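Okay friends, several of you asked how the Preseda trial is going, so pull up a chair, because you know I can't do anything in one post. We've had the two-arm tidy-up kit on loan since August and I've grown very fond of it.

Guangming Tang came by to help me set up. It took most of an afternoon, and the mat wouldn't lie flat to save our lives!
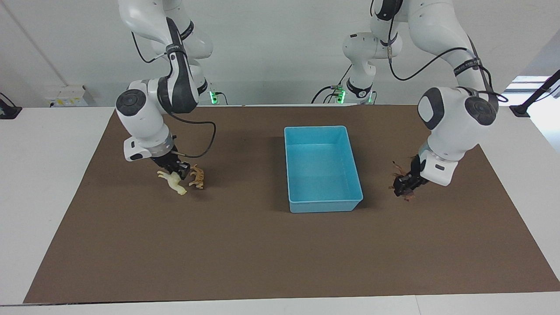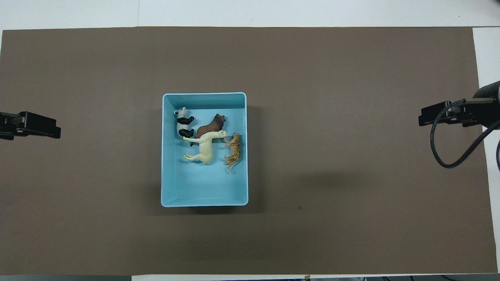

My biggest question going in was the grippers, which Preseda sells as "good for odd shapes." Blocks are easy, any kit can do blocks. Animals have legs and tails sticking out every which way, and a horse lying on its side is a mean little test. I'd still like softer finger pads, and I've told them so.

Price: the loan is free, but buying means 700 a month plus 100 for support. Clive Hollis swears the Esalard kit is a better deal for a small shop like ours. He may be right! I haven't tried it yet, so if any of you have, please tell me how the cables hold up.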